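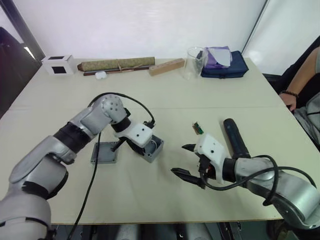 August 18, 2023
By the Trallenau bench desk

Do I need the Hostow box for a small board?

Probably not. Any small gray plastic box with a lid and a hole in the side wall will do. Hostow charges extra for the name, and I have yet to see what the extra buys.

Can I close the lid with a cordless drill?

You can, if you turn the collar down first. The ring on this one has a screw icon and gray dashes, and I'd start at the lowest setting, whatever the Hekness leaflet claims.

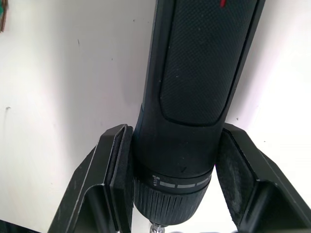 Does the board go in before the lid?

Board first, then the lid. Check the fit with a bare green board before you wire anything.

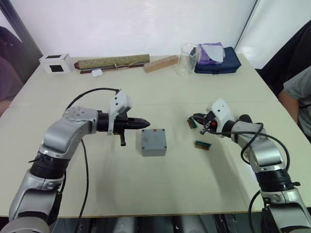 How many times can I reopen the box?

Hekness says 100. I stripped a corner well before that, so treat the number as advertising. Plastic threads wear

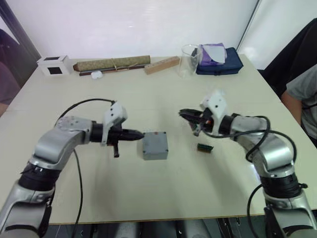
and a longer screw only hides it for a while. MacAulay sells inserts, part 401, which I haven't tested.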